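Kitchen safety check, Ostley, ground floor
Completed by: Debora Martinelli
January 31, 2020
Form 742

1. Floor covering in front of sink and dishwasher
Result: Pass with comment. Striped carpet, no lifted edge at the cabinet run. Carpet is not preferred next to a water connection. Check for damp at each visit.

2. Counter and sink
Result: Pass. Loose items in both basins to be removed before the drain test. Fruit basket may stay on the counter.

3. Dishwasher door
Result: Comment. Door partly lowered, rack inside. A lowered door is a trip hazard and must be closed when the machine is not being loaded or emptied. 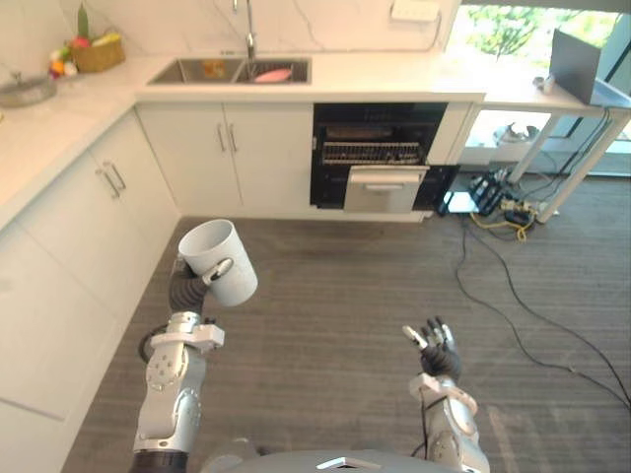

4. Door hinges and springs
Result: Pass. Door holds at half travel. Maximum play at the top edge is 2 mm; none measured.

5. Racks and rails
Result: Pass. No exposed wire ends. Wipe down gray tray, smudges and water spots on surface.

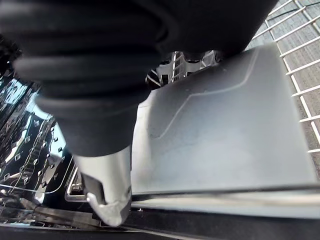 6. Supply hose and drain
Result: Not checked. Kick panel could not be removed without a driver. Sandro Monti to complete in March.

7. Outlet above counter
Result: Pass. Cover plate tight. Trip test carried out at the panel.

Reviewed: Houda Samir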